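3.2 Capturing small parts for printing

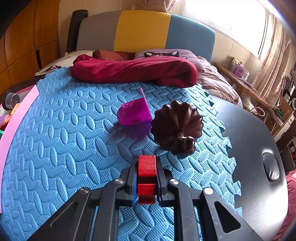 3.3 Matching the print to the scan

Once a scan has been cleaned up, we still have to ask how close the printed copy comes to it, and we found ourselves spending far more time on this than we had planned (most of August, in fact). Our test set, put together by Ankit Bhatt at the Rodbridge lab, holds 12 small household parts, and each was printed at 7 layer settings on the Skinholm printer. Every print was then scanned again and lined up with its source mesh using the Ketilsson method, at 3304 sample points per part.

Rounded parts came through nicely, while thin walls tended to swell a little, and we suspect the slicer more than the scanner there. Soft backgrounds such as foam were masked out by color before the meshes were lined up. Nine of the parts were later reprinted at the Lakdale site, and we take those up in Section 4.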